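Two arms, one table, still no tea

The Heltar bench now exists twice at the workshop: once in aluminium and borrowed clamps, and once in software, where the clamps hold. 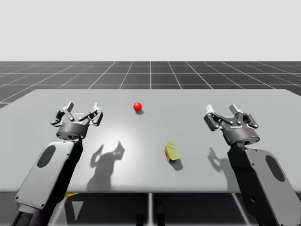 The simulated bench, both grippers open over the table, with the red ball and the small printed box.

Members who have tried to park a bicycle in the back bay since March will know the real one. It has two arms, two grippers and a control box that Orathai Jaidee built into a bread bin after the proper enclosure went to the wrong address. The bread bin has been a success. It has a roll-top lid and was cheaper than the postage on the enclosure.

The simulated bench came out of a difficult fortnight in which the left arm kept closing on the right one. They were always very slow about it, like two people reaching for the last biscuit, but a finger linkage costs £57 and we had got through a pair. Orathai's view was that if the arms wanted to fight they could do it on a laptop, so she spent her evenings putting the whole lot into the computer, table legs and all.

The ball is the hard one. A box will sit and wait to be picked up; a ball has plans. The current job is to lift it with the left gripper, pass it across and set it down on the right without either arm taking an interest in the other. Our handover script, Etach, has had 400 goes at this in simulation and managed 159 of them. Most of the rest ended on the floor, which in the simulator goes on for a very long way and has no skirting board.

We are told these numbers will get worse on the real bench, where the table leans towards the car park and one motor hums. Before we find out, the wrist cables need re-sleeving and somebody has to return the long Allen key. It was last seen near the lathe. You know who you are.

Next session is Wednesday 13 August 2025, from seven, in the back bay. Bring a laptop if you would like to run the simulation yourself; the files are on the shared drive in the folder called Brevano, for reasons that made sense at the time. It will run on a fairly old machine if you turn the shadows off. Soldering irons are provided, chairs less so.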